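4.2 Table surfaces and the keeping of free space

The second part of the Brastoseo survey asked about the tables on which people do their daily work. In the earlier section we treated the size of rooms and the distance to windows, and those answers were quite regular between the two towns. The answers on tables were much less regular. We received 1822 completed forms from 42 shared workrooms in Warnia and Ornar, and on almost every question of this part the difference between two rooms in the same building was larger than the difference between the towns.

Each form had 25 items. Nine of them were about the surface itself: its color, how easy it is to clean, whether small objects are easily found on it, and whether it feels tiring to look at during a long day. The remaining items asked how the free space is kept, who decides what may stay on the table overnight, and what happens with objects that have no fixed place. The wording was prepared by Mélanie McIntyre and tested in January with a small group in Ornar. After the test, two items were written again, as the word "tidy" was understood in very different ways.

The color of the surface had a clear relation with the finding of small objects. People at white tables reported fewer lost screws, clips and pen caps than people at brown or gray tables. The same people complained more of stains, and in rooms with windows on two sides they complained also of glare in the afternoon. Dark tables received the best marks for comfort of the eye, but the lowest marks for cleaning. We did not find any surface which was preferred on all nine items.

A related question is the one of cables. On a pale surface a dark cable is seen at once, and respondents at white tables mentioned cables in the free comments far more often than the others (Figure 3). It is not clear to us if they had more cables or if they only noticed them more. The form did not ask for the number of cables, and we consider this a weakness of the design.

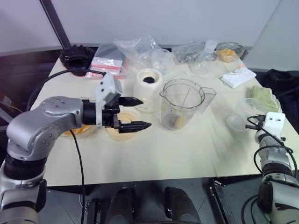 Figure 3. White tabletop with a black cable lying in a long arc across the left back part.

Free comments on cables were of two types. The first type was practical: the cable catches the sleeve, it pulls the cup, it must be lifted each time the table is cleaned. The second type was about other people. Respondents wrote that a cable left by a colleague divides the table, and that they do not put their own papers on the far side of it even if the space there is free. One respondent in Warnia called it "a fence that I did not agree to." We had not expected comments of this second type, and the coding scheme had to be extended for them.

The depth of the table also has an influence. At tables with a depth of 600 mm, the back zone was used mostly for storage, and the respondents described it as lost. At deeper tables the back zone was described as shared, with more disagreement on who may use it. Harpreet Kowalchuk coded all comments of this group a second time, without seeing the first codes, and the agreement between the two rounds was good except for the category "shared but avoided" -- a category which we now think should be split.

For the comparison with older material we used the Zacharias index of table occupation, which gives one value for each table between zero (nothing remains overnight) and ten (no free place remains). The index was made for drawing offices and it does not treat cables as objects. We kept the original rule in order to have comparable values. As a consequence, a table with only cables on it receives the value zero, although the respondents at such tables did not describe them as free.

The last forms were collected in September 2019. Four workrooms changed their tables during the collection, and their answers are kept in the totals but left out of Table 5. The effect of shared rules for the end of the day is treated in Section 4.3, together with the answers on drawers and shelves.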